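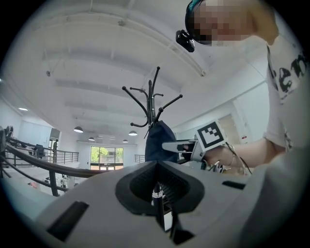

Hallway Storage in Shared Student Apartments
Américo Barreto, Padgate Hall
23 April 2020

I asked 31 students in Zivdale where they leave their coats and bags when they get home. Seventeen said they use a chair or the floor. Seven have a closet near the door, and the other seven use hooks or a stand.

The main complaint was narrow hallways. Students on Amton Street said wall hooks were not allowed under their lease. Most had lived in the same apartment for less than a year and did not want to buy furniture.

The survey did not cover family homes. I plan to repeat it in July with new tenants.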